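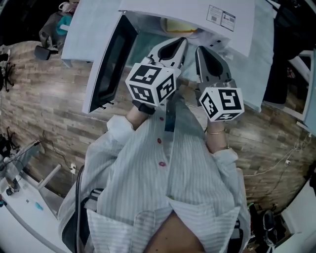 About Us

Hi, I'm Razia Zaidi, and I run Farwood Alterations with my cousin Iqra Lashari and a very old steam iron we refuse to replace.

The shop goes back to 1959. My grandfather rented the front half of 148 Kermani Street, put one sewing machine in the window and started turning collars for the men who worked at the rail office. People did that then! You wore a collar until it frayed, somebody unpicked it, flipped it and sewed it back on, and you got another few years out of the shirt. We still do it, and I'd say it's my favorite job in the place.

I grew up under the cutting table, went off and did twelve years in an insurance office (don't ask), and came back when my uncle wanted to retire. Iqra was already here. She does the formal stuff, wedding dresses and suits mostly, and she's a lot more patient than I am. I do shirts, hems, zippers, coats, curtains if you ask nicely. Yasir Jatoi comes in for the leather work, so bags and jackets may take a bit longer depending on when he's around.

What do we like? Shirts that somebody has worn to death and wants to keep wearing. Swapping out buttons. Taking in sleeves on a thrift store find so it fits you and your shoulders. If the cloth is too far gone we'll tell you before you spend any money, and quite often we'll suggest a patch instead.

We also teach a little. Farzana Mughal runs the beginners' mending class in the back, and she'll take you from threading a needle to a decent blind hem. Bring something of your own to work on. The next set of classes starts in February, and the sign-up sheet is at the counter.

You don't need an appointment for regular alterations, just walk in with the thing (washed, please!) and the shoes you'll wear with it if it's pants or a dress. For bridal, call first so Iqra can clear the big mirror. Parking is behind the bakery, and the side door sticks, so give it a shove.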